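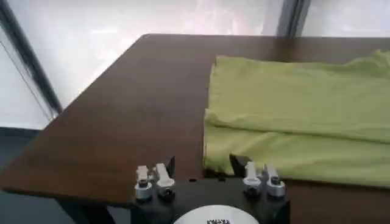 One reader of our January report wrote back that the whole thing sounded like a shopping decision dressed up as research, and asked why we didn't just buy the Ekel fingers and get on with folding cloth. We've kept that complaint in view while writing this one.

Gripper comparison under the Gondden grant
Second progress report, Thu 13 July

Where we stand

The grant pays for a comparison of two finger sets, Ekel and Nistus, on soft goods, with the wrist camera and the arm controller kept the same for both. The camera is in place, the tests are running, and we don't have a winner. We'd be wary of anyone who claimed one from the data we have.

We have logged 640 grasp attempts on cloth. That sounds like a lot until you split it by finger set, fold type and time of day, and then some of the boxes get thin. We would ask the panel not to quote any success rate from this phase. We're leaving the rates out of this report for that reason, and the raw log is available to anyone who wants to argue with us.

What the tests look like

The task is dull on purpose. A cloth lies folded on a brown table beside the window. The arm comes in from the near side, picks up either the top layer or the whole stack, lifts, holds and puts it down. We score the pick by which layers came up and whether they stayed up for the full hold. A pick that takes two layers when we asked for one is a failure, even if it looks good on video. A good deal of what gets shown as cloth handling would fail on that rule.

The Ekel maker's sheet says the fingers will separate layers "without tuning." We tuned for seven working days before the first run we were willing to log. The approach height was wrong, then the closing force was wrong, then changing the force meant changing the height again. Nistus took less setting up, but we did it second, and by then we knew what we were looking for. Please don't read the shorter setup as a point in its favor.

Wrist camera

We have had more trouble with the view than with the fingers. With a bright window behind the table, the automatic exposure has to pick a side. If it favors the window, the cloth goes dark and its fold lines fade. If it favors the table, everything past the far edge turns white, which would be fine if the exposure didn't move again as the wrist tilts.
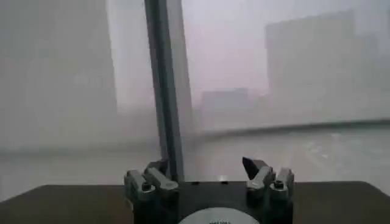
We tried locking the exposure at the start of each run. It helped on dull mornings and hurt whenever the light changed partway through. For now we lock it again before each approach and write the value to the log, so at least we can tell afterward which failures belong to the camera. Sorting those out by hand is slow work and we haven't finished.

It was suggested to us more than once that a learned model would simply see through all this. Maybe. We ran the edge finder that came with the camera kit and it was happy to report the edge of the table as the edge of a fold, with high confidence. We have stopped using its confidence score for anything.

The other limit is that the fingers sit in the camera's own view. Just before contact, which is when we most want to see the cloth, the tips are in the way. Moving the camera farther out along the wrist would fix part of this but would also change the reach and the balance, and we'd have to throw out the earlier runs. We decided to live with it.

Controller

We moved from the stock controller to the Pai unit before logging began. Its force readings are smoother. Smoother is not the same as right, and we checked it against a plain hanging weight. It agreed well enough at higher loads and drifted at the low end, where cloth work happens. A zeroing step before each run brings the drift down to something we can put up with. It also adds time, and none of the cycle times in the original proposal allowed for it. Those cycle times should be treated as dead.

We lost six days to a firmware update that changed the default stop distance without saying so in its notes. We found it when picks that had been fine started closing short. Updates are now turned off until the comparison is over.
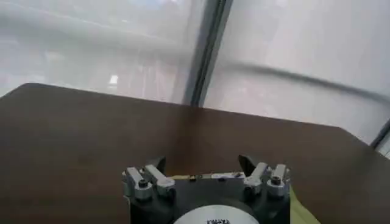 Would a third finger set settle the matter? It would mostly add another thing to tune. The gaps in our data come from light, force readings and uneven numbers across fold types, and more hardware doesn't fill any of those.

What we'd say so far, with little weight on it

Both finger sets can lift a full folded stack. Neither is dependable at taking only the top layer. The Ekel tips seem to do better when the fold faces the arm and worse when it is turned away, but most of the turned-away runs were done late in the day, so the fold and the light are tangled together and we can't pull them apart yet.

Nistus drops less during the hold. We believe that one a bit more than the rest – it showed up in the morning runs and the late ones – but wear could still undo it, and we have not looked at wear at all.

Next period

The thin boxes get filled first, mainly turned-away folds in the morning. After that we'll repeat a block of the early Ekel runs with the exposure locked per approach, to see whether the old numbers hold. If they don't, the early block comes out of the comparison and we will say so. Then a screen goes up between the table and the window for one full set of runs with each finger set.

Money

Spending is under plan, chiefly on account of the lost days. We'd like to move the unspent part of the travel line to bench time. We are not asking for more.

One item needs a reply from Gondden before we can go on: the proposal promised a ranked recommendation at the end. We would like that wording changed to allow "no clear difference" as a result.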